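Filed under: Opinion / Work & Shop Floor

We use cookies to keep this site running and to remember your settings. By continuing to read you accept this.

Teach the robot on the clock

I have worked in small-parts packing at Bristarero for long enough to have trained most of the people on my line. In February the company told us that two-arm stations would take over part of the kitting work. I am not against it. Kitting is hard on the wrists, and a full shift means 2,000 picks. My argument is about who gets paid for what happens before the arms show up.

Before anything was bolted to our floor, the work was tried out in simulation. Management put the simulation on the break room screen and asked for comments. Plenty of people walked past it. I think they should have stopped, for it was our job being worked out up there.

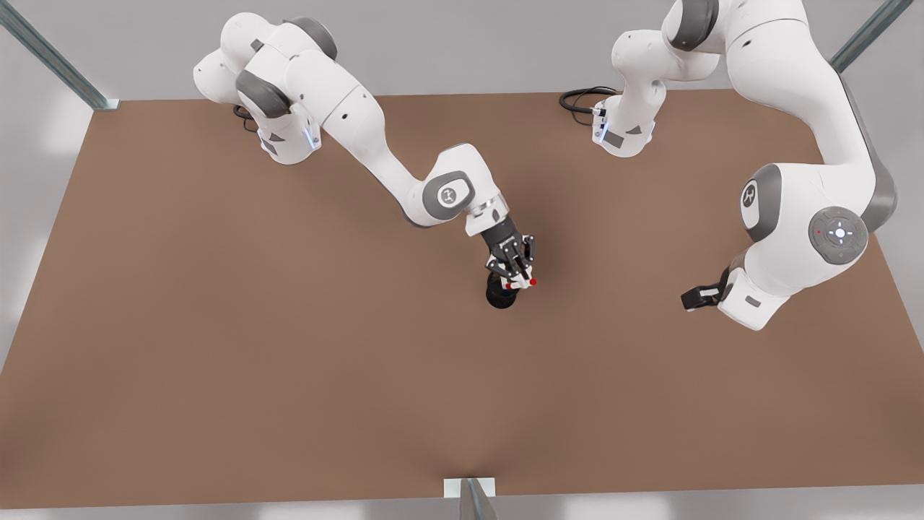 What the simulation leaves out

One arm has a dark cylinder between its fingers and the other arm has nothing. The table around them is bare. Our tables have never looked like that. They have torn bags, parts from the last order and a tray that somebody put down in the wrong place. A packer deals with all of it without thinking, and so it never gets written into a job description.

Thenmozhi Subramaniam from second shift was asked to sit with the integrator, Traseck, and explain how she handles parts that arrive greasy. She did that for 590 minutes over several weeks, by her own log. She was paid her normal packing rate, and her pick numbers were still expected to come out right. They did not, and she got a note about it.

That is the part I object to. What she knows about greasy parts took years to learn, and the company now has it in a form it can copy to 200 stations if it wants. The integrator's engineers billed for those same hours. Her time should have been booked as training work, at a training rate, with her quota lifted.

Two shops, two ways

Nele Fuchs works at Böttcher, where they make fittings, and they went through this before us. Packers there were moved off quota for any time spent on the new stations, and four of them now run the cells – setup, clearing jams, changing over parts. The jobs pay more than packing did. She also told me there are fewer packers than there used to be, and I won't leave that out. Nobody was let go, but people who retired were not replaced.

At Pluswood the stations were installed over a shutdown. The crew came back, got a short safety talk and were told to call maintenance when the light changed. A friend there says she spends her shift feeding trays and waiting. She is less tired and more bored, and her pay has stayed the same.

I would take the Böttcher version, with its faults.

What I am asking for

Put the simulation in front of the line early, during paid time, with someone in the room who can change it. Book the hours people spend teaching. Post the cell operator jobs inside the plant first, and say how many there will be before the last station goes in. Bristarero spent 600 words of its newsletter on the new equipment and did not mention a single job title. We are meeting with the plant manager again at 2 p.m. shift change, and I will be bringing that newsletter with me.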